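Thursday, 6th April

Okay, so the conference finally put out its injury report policy for spring ball and I have been grumbling about it since breakfast. It's two pages long. Two! And most of the second page is about who to email.

The way I read it, every school has to list players as available, limited or out, but only for games, and the spring scrimmages don't count as games. So a coach can run a scrimmage in front of 4000 people, sit his starting quarterback in a ball cap on the bench, and say "he's fine" and walk off. Which is exactly what Coach Kumsa did in March, and I'm still mad. Mitiku Kumsa is a lovely man by all accounts (he waved at me once in the parking lot!) but getting a straight word out of him on a hamstring is like pulling teeth.

I called in to the Lamel show on my lunch break and actually got through, after being on hold so long my soup went cold. I said my piece about how the fans buy season tickets and ought to know if half the line is hurt. I talked too fast and forgot my best point, which was about the bye week. 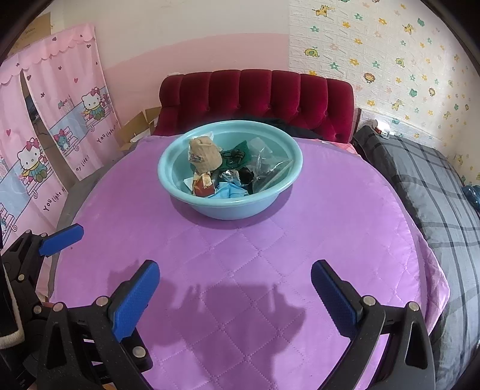 Hanan Boutros said I had it backwards, that a 20-year-old's knee is his own business and the only people who really want that list are the ones with money on the game. And, well, she has something there. I hadn't thought much about the betting side. She said when her nephew played he had a sore shoulder go public and strangers were messaging him about it all week, some of them nasty. I didn't have a comeback for that. I just said "hm" and she laughed at me.

Still, though! If it's going to be private then make it private for everybody. What gets me is that Stestora puts out a full list every Thursday, all very neat, and then we line up across from them having told the world nothing. Parvaneh says that's smart football. I say it's bad manners. We went back and forth on the phone until her dinner was ready, and then she texted me two more arguments from the table.

Bethel sent me the link to the page where you can leave a comment for the conference office. There's a limit of 982 characters, for some reason, and my first try was way over. I took out the whole part about the bus trip to Yazdani (painful, it was my favorite bit) and got it down to 917. Didn't send it yet. I want to sleep on it and maybe put something in about the messages the players get, now that Hanan has gone and made me feel bad. 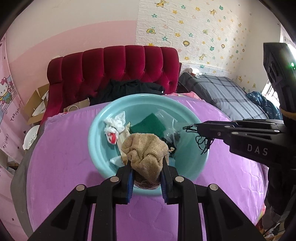 ## Later, 8 p.m.

Estíbaliz Collado has a column up on it already, she must type like the wind. She thinks the athletic directors will reopen the whole thing this summer, and that the scrimmage loophole was left in on purpose so the coaches would vote yes. I can believe it. She also has the Bamudel trainer on record saying he'd be happy to post a list if it left out the body part, just "out" and nothing else. I could live with that, I think. Hanan could too, probably. I'll ask her on Saturday.

Rewrote the comment. Over the limit again.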